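Open Laboratory at Herwood Puts Table Work on Display

HERWOOD, February 2022 – The Posness Center for Applied Automation opened its laboratories to the public for an afternoon of demonstrations, the first such event since the center moved into its present building on the Herwood campus. Attendance reached 2,648, according to the registration desk, and included families, high school classes, and representatives of manufacturers from across the region.

The center was founded to bring university research closer to the needs of local employers. Its early work dealt with packaging lines and warehouse carts. In recent years the staff has turned to a less orderly subject, the handling of household objects by robotic arms, and it was this work that drew the longest lines.

Visitors were admitted to the handling laboratory in small groups. Each group heard a short talk on safety and on the purpose of the research before moving to the worktables, where members of the staff remained to take questions.

The Escobar project, which occupies the main room, is concerned with tableware. Plates and bowls are familiar to everyone and are handled in the home without thought, yet they present real difficulty to a machine. A plate lies nearly flat against the table and offers little for a gripper to hold. A bowl must be taken by its rim or its side, and a glazed surface returns bright reflections that can mislead a camera.
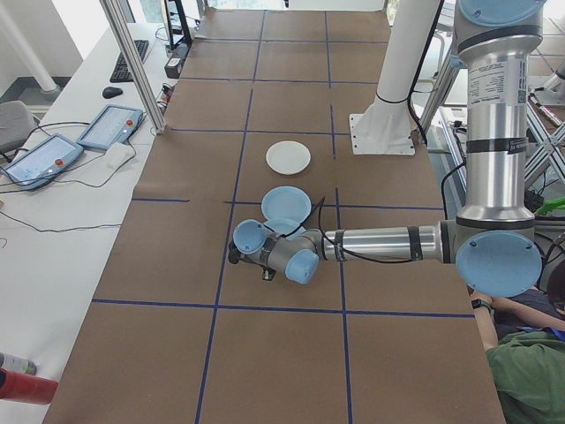 A robotic arm at work over the taped grid in the handling laboratory.

The grid serves as a common reference for staff and visitors alike. A task may be stated in terms of cells, so that a plate is to be taken from one cell and set down in another, and the result can be judged at a glance. Tape and kraft paper are inexpensive, and the layout can be changed between studies without altering the table itself.

Staff members explained that each attempt is recorded, whether or not it succeeds. The project's current collection stands at 3,898 attempts, and failed ones are kept with the same care as the others. A plate that slides away from the gripper, they noted, tells the researchers a good deal about the approach that was chosen.

A view from the wrist of the arm is of particular value in this work. A fixed camera shows the whole table but may lose sight of an object when the arm passes over it. The closer view takes in much less, often only part of a rim and a short length of tape, and from these the system must judge where the rest of the object lies. 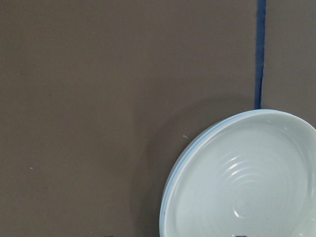 The software that combines the two kinds of view is known as Bata and was written at the center over a period of 3 years. It is used for teaching as well as research, and 6 graduate students now base their thesis work on it. A version for community colleges is in preparation, together with a set of printed exercises that can be carried out on an ordinary table.

Questions from the public were practical in nature. Several visitors asked when such a system might clear a table at home. The staff answered with caution, observing that a laboratory table is far simpler than a kitchen after dinner, and that stacked or overlapping dishes remain a subject of study. Visitors from industry were more interested in setup time and in the training their own employees would require.

The center plans to receive school groups in March. Teachers who wish to arrange a visit may apply through the Posness Center's outreach office, which will also provide classroom material on request.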